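How do you ship glass jars without them breaking or costing a fortune?
Posted in Small Selling and Mailing

Hamby
I make pickled vegetables and a few kinds of mustard and have been selling them at a market near me for two summers. People who moved away keep asking if I can mail them jars. I tried it in August with six orders and two arrived broken. One of them leaked mustard all over somebody's mail, and the buyer was nice about it but I felt terrible.

What I did: two pint jars per box, each jar wrapped in a couple of sheets of newspaper, then crumpled newspaper on top and one strip of tape on each seam. The boxes were ones I had saved from my own deliveries. I wrote FRAGILE on all sides with a marker.

I have a few specific things I can't figure out.

Is newspaper good enough if I use more of it, or do I need bubble wrap? I don't want to buy a roll that will last me ten years.

Do I need new boxes? The saved ones are free and I have a closet full.

Should the jars stand up or lie down?

And how do people handle the price? With the weight of two jars, the postage was more than the mustard. I probably send 60 jars a year at most, so I'm not going to get any kind of business account. I do have a permit for selling and my labels are in order, so I'm only asking about the packing and mailing part.

Podov
Newspaper is fine for filling empty space but it is poor padding for anything heavy. A pint jar full of liquid weighs well over a pound, and each time the box is dropped the jar presses the paper flatter. By the second day there's a gap, and the jars can move. Two jars in the same box with a gap will hit each other, and in my experience that breaks more jars than anything that happens to the outside of the box.

I mailed jam for several years and this is how I ended up doing it.

Put each jar in its own zip bag first. If it does break, the mess stays in the bag and the rest of the order may be okay.

Wrap each jar in bubble wrap, at least two full turns of the small-bubble kind, with extra folded over the lid and under the base. The base corner is the weak spot on most jars. Tape the wrap closed so it can't unroll.

Put a divider between the jars. You don't need to buy one. A piece of cardboard cut from one of your saved boxes works, and if you have more than two jars you can slot two pieces together in a cross.

Leave two inches on every side between the wrapped jars and the wall of the box, and fill that with something firm. This is where your newspaper can go, but crumple it hard and use much more than looks right. Close the flaps and shake the box. If you feel anything shift, open it and add more.

Stand the jars up. Lids are stronger than sides when it comes to leaks, and I had more leaking when I laid them flat. That said, the box will get turned every possible way on its trip, so pack as if it will travel upside down.

Tape: use real packing tape, two or three inches wide, in an H shape on the top and the bottom. One strip down the middle of the bottom is not enough for that kind of weight. Masking tape and household clear tape will both let go if the truck is warm.

Writing FRAGILE doesn't hurt but don't count on it. Most sorting is done by belts and chutes.

On the price, I stopped trying to sell two jars at a time. Postage on four jars is nowhere near double the postage on two, so I sold sets of four and six and put part of the postage into the set price. People order more readily when the total is one number. Also compare the flat rate boxes with paying by weight. For heavy things going a long way flat rate can be cheaper, and for the next state over it usually isn't. You have to check each one with your own weights, and a kitchen scale is good enough to get an estimate before you go to the counter.

One more thing, don't mail late in the week if you can help it. You don't want jars sitting in a hot building over the weekend. And in winter, ask about freezing. I quit mailing in January after a jar froze and pushed its lid off.

Poduval
just use a bigger box and fill it with old towels. never had one break. you can get towels for almost nothing at the thrift store

Plilby
I agree with most of what Podov said. Towels do work, but they add weight you're paying for, and I don't think I'd want to open a food order and find somebody's old towel around it. For sending to family it's fine.

I want to add something on boxes, as that part of the question hasn't been covered much. Saved boxes are okay once, sometimes twice, if you are picky about them. I go through mine like this.

Look at the corners first. If a corner is soft, or the outer paper has split along the fold, don't use it for glass. The corners hold up the stack, and a box with one bad corner will lean and then crush.

Press the middle of each side with your thumb. Good corrugated pushes back. If it stays dented or feels like a cereal box, use it for filler or dividers. Anything that has been damp is out, even if it has dried since. It never gets its stiffness back.

Turn it over and look for the round stamp on the bottom flap. It gives the strength of the board and the weight limit. Saved boxes from clothing orders are often a light grade that was never meant for something heavy. If there isn't a stamp I assume it's light.

Don't use display boxes, the ones with a clear window in the front. They look nice and they're good on a market table, but the panel with the opening in it has lost a lot of its strength, and a jar can push right through the plastic. If you want to use one for a gift set, put the whole thing inside a plain shipping box with padding around it.

What looks like plain board with a small dimple or crease, and a box with a window in the front panel:

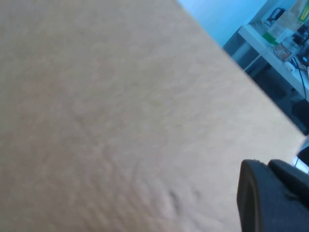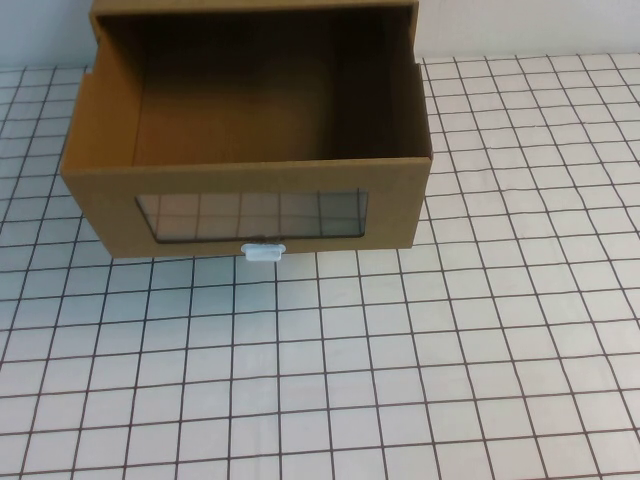

Cover or peel off every old label and barcode. I had a box come back to me once because an old barcode was still showing on the side. It took nearly 10 days and I had to pay to send it again.

If you run out of good saved boxes, buy new ones in a bundle from a moving or office supply store and pick one size. I use the same size for everything up to four pints. It makes the packing faster and you learn what the postage will be. You can also ask at a wine shop. Their boxes come with dividers and the board is heavy, but check the mailing rules before you use one, since you can get in trouble for alcohol printing on the outside. I turn them inside out and retape them — a bit of work but it only takes a few minutes.

For padding, ask your neighbors before you buy a roll. I haven't paid for bubble wrap in a long time.

Last, before you send any more real orders, pack one box with jars of water, tape it up, and drop it from waist height onto a hard floor. Do it once flat, once on an edge and once on a corner. Then open it. You'll find out in five minutes if your method is any good, and all you can lose is a couple of jars.

Hamby
Thank you all. I went through the closet and threw out more than half of what was in there, mostly soft corners. I did the drop test with water in two pints, using the zip bags and a cardboard divider. The first try, one jar cracked at the base when the box landed on its corner, so I had left the bottom too thin. The second time I put a thick layer of hard crumpled paper under them and both were fine. I'm going to offer sets of four only and see if anyone complains. Podov, did you put anything around the lid to keep it from backing off, or was the bag enough?

Podov
The bag was enough for jam because those lids were vacuum sealed and the ring was only there to hold things steady. For mustard, if your lids are the one-piece kind, run a band of shrink film or a strip of tape around the edge where the lid meets the glass. Wipe the glass dry first or it won't stick.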